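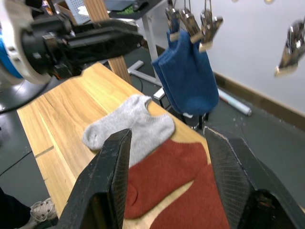
Community stations wait on a licence fee ruling

When the broadcasting authority published its revised schedule of licence fees, the notice ran to 11 pages and gave small stations until the end of November to respond. For the managers of community radio services outside the capital, the period has been a busy one.

Under the schedule, a station transmitting at 100 watts or less would pay the same annual charge as a commercial service of modest size. The authority received 1,173 written submissions, of which 235 came from licence holders and the remainder from listeners.

Etornam Bawa, who manages the Clenano Community Radio service, told the authority's hearing on Tuesday, November 7, 2023 that her station would have to give up its evening news in two local languages.

"We were licensed to serve people whom larger broadcasters do not reach," she said. "The fee takes no account of that duty."
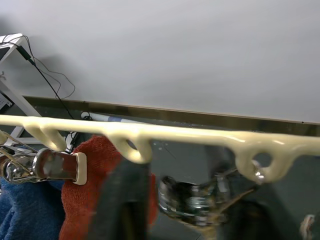
The authority maintains that the old charges no longer meet the cost of monitoring the airwaves. Its director of licensing, Clifford Turcotte, said that a reduced rate had been considered and remained open to discussion, provided that stations filed their accounts on time.

Harpreet Doucette, a lawyer acting for four of the stations, questioned whether the schedule had been properly approved. The minutes supplied to her office record a debate on the fees but no vote. Mr Turcotte said the full record would be released with the ruling.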